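Finished sorting the toy food shelf for the play kitchen. Posting notes as I go, for anyone setting one up at a library or daycare.

We had three bins of mixed plastic food. Most of it was fine. I threw out the cracked eggs and a pizza slice with the paint coming off.

The burger sets were the biggest mess. We own a Branier set and a Listel set, and the pieces had been in one bin since June.

They don't match. Branier buns are a little wider, and the Listel cheese is thick enough to tip a stack over. I spent 15 minutes pairing them up on the floor.

Washing: warm water, dish soap, an old toothbrush for the patty because the bumps hold crumbs. Towel underneath, then leave it all out overnight. Don't put lettuce pieces in the dishwasher. I did that last year and the edges curled.

Storage is one burger per zip pouch now. Each pouch gets a card that lists the layers from the bottom up. Kids who can't read yet get the card with drawings.

Order on our card: bottom bun, patty, tomato, lettuce, cheese, top bun. A parent told me lettuce goes under the patty. I left the card alone.

The MacRitchie catalog sells replacement pieces one at a time, which saved us. I ordered two tomato slices and a bottom bun. Shipping cost more than the tomatoes.

Stacking works better on a tray. It keeps the pieces in one place and the kids can see where the burger is supposed to go. A rim helps too – buns roll.

We tried a green tray first and lost the lettuce on it. White is better.

Burger put together on a white tray, with loose pieces standing up along both sides:

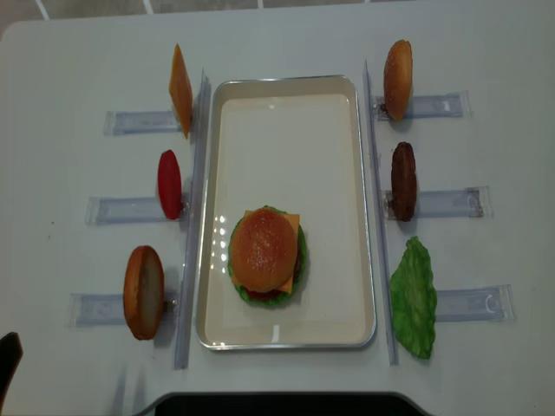
What age is a stacking burger good for?
Three and up for most sets. Check the package, and keep the thin slices away from any child who still puts things in their mouth.

With younger kids I hand over just the two buns and the patty. Add the cheese when they ask for more. The five-year-olds want everything at once and then start charging money for it.

Total count after the cleanout is nearly 400 pieces of play food, which is too many. About a third is going to the other branch.

Next up is the Trusix fruit with the velcro. The velcro is full of hair. I'm giving that 30 minutes tomorrow morning and whatever isn't clean by then gets new stickers or goes in the trash.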